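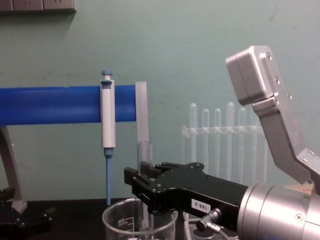
Maeve Dunne m'a écrit, après mon dernier billet, que je me trompais sur l'ordre des choses : d'après elle, il faut passer l'examen théorique avant de voler régulièrement, sinon on paie des leçons dont on ne retient que la moitié. Elle ajoute qu'elle a perdu un été entier à faire l'inverse.

Je comprends l'argument et je ne suis pas d'accord, du moins pour mon cas. J'ai commencé le planeur en mars, au terrain de Flistville, sans avoir ouvert un manuel. Les premiers vols en double, je regardais surtout dehors. Mon instructeur parlait de symétrie, de fil de laine, de pied à droite, et je faisais ce qu'il disait avec deux secondes de retard. Quand j'ai enfin lu le chapitre sur le lacet inverse, j'avais déjà le geste, mal fait mais présent, et la page m'a paru simple. Lue en premier, je pense qu'elle m'aurait fait refermer le livre.

Là où Maeve a raison, c'est sur la météo. J'ai volé tout le printemps sans comprendre pourquoi on mettait les planeurs en piste à 13 h et jamais à 10 h. Je voyais les cumulus, on me disait « ça monte là-dessous », et ça montait ou pas. Une soirée sur les émagrammes m'aurait évité plusieurs journées passées assis dans l'herbe à attendre un plafond qui n'allait pas se lever. Depuis, je regarde la prévision la veille et je décide avant de prendre la voiture.

Côté argent, puisqu'on me l'a demandé aussi : j'ai dépensé 608 euros en remorqués depuis l'inscription, sans compter la cotisation ni les heures de cellule. Le treuil coûte moins cher mais il ne tourne pas tous les week-ends chez nous, et on largue souvent trop bas pour faire autre chose qu'un tour de piste. Pour apprendre à atterrir, c'est très bien. Pour apprendre à centrer une ascendance, il me fallait l'avion remorqueur et ses 2 000 pieds.

J'ai quand même fini par travailler la théorie sérieusement. J'ai acheté le classeur de Cirotbridge, d'occasion, avec les annotations du précédent propriétaire — il soulignait tout, y compris les titres. Les questions d'entraînement viennent de Trullard, environ 1 000 dans la version que j'ai. Je m'en fais une série le soir. La réglementation passe par répétition, il n'y a pas grand-chose à comprendre. La mécanique du vol va bien. La navigation me résiste encore, surtout la déclinaison, que j'ajoute une fois sur deux quand il faut la retrancher.

Ce que je n'avais pas prévu, c'est la fatigue. Une journée au club, c'est sortir les machines, tenir des bouts d'aile, noter les heures de décollage sur la planche, pousser, ranger, et entre les deux voler vingt minutes. Je rentre avec l'intention d'ouvrir le classeur et je m'endors avant le dîner. J'ai donc déplacé les révisions en semaine, et les jours de vol je ne prévois rien d'autre.

Pour le lâcher, on verra. Mon instructeur n'en parle pas et je ne demande pas. Mes approches sont encore irrégulières : trop haut, aérofreins pleins, puis trop court à la suivante. La dernière fois, j'ai tenu ma vitesse jusqu'à l'arrondi sans qu'il touche au manche, et il a seulement dit de penser à la radio en vent arrière. Je l'avais oubliée.

Maeve, si tu repasses par ici, je veux bien tes fiches de météo. Je peux te prêter le classeur en échange, quand j'en aurai fini avec la navigation — sans doute vers décembre, quand le terrain sera trop mou pour voler.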